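Peg and hole block: how much gap should I leave?

Home > Workshop > Fits, Joints and Fasteners
2,784 views

Irja Keskinen
Posted in February

I have promised my nephew a peg puzzle, the kind where a round peg goes in a round hole and everybody claps. The peg is black, standing up on its own rectangular base. The part it goes into is a white square block with a hole through the center and sloped edges around the opening. I drew both parts at the same diameter, 23 mm, and had them made by the print counter at Griris in Zerkbridge, who took my money without comment.
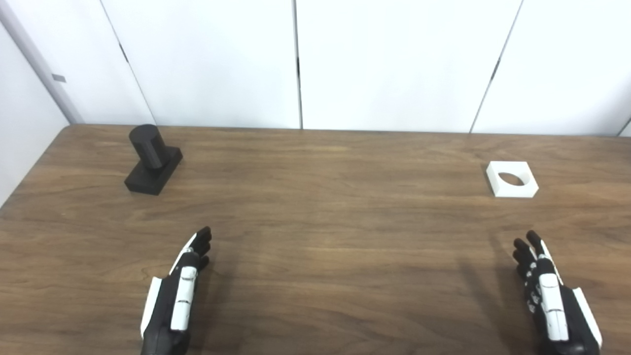

The two parts on the table, peg at left, block at right.

The peg goes in a little way and then we have a disagreement. My nephew is four and has already lost interest twice. Do I sand the peg, open up the hole, or order a new block? And what number should I have typed in the first place?

Grigore Roman

You typed in 23 for both, so you ordered a press fit, and a press fit is what you are getting. For something a child will put together and pull apart all day, draw the hole half a millimeter bigger than the peg. Printed holes tend to come out undersize anyway, so measure before you blame yourself entirely.

To rescue what you have, work on the hole. Wrap 120 grit around a dowel that's a bit thinner than the peg and turn it by hand, going in from both sides so you don't end up with a cone. Check the fit every few turns. Sanding the peg is possible, but you will put flats on it, and any scuff shows on matte black. Also check the bottom edge of the hole for a raised lip. If there is one, a few strokes with a deburring knife may get you most of the way.

Leave the slope around the top alone. It helps a crooked peg find its way in.

Wipe everything down when you're done. White blocks collect black dust like it's a hobby.

kemppainen_shed

Candle wax. Rub it on the peg. Did this on a drawer once, still works.

Irja Keskinen

Dowel and sandpaper it is. I did try the wax first because it was nearer. I now have a tight peg that smells of vanilla. If the sanding goes badly I'll reorder the block at 23.5 and tell him it was always a two-block puzzle.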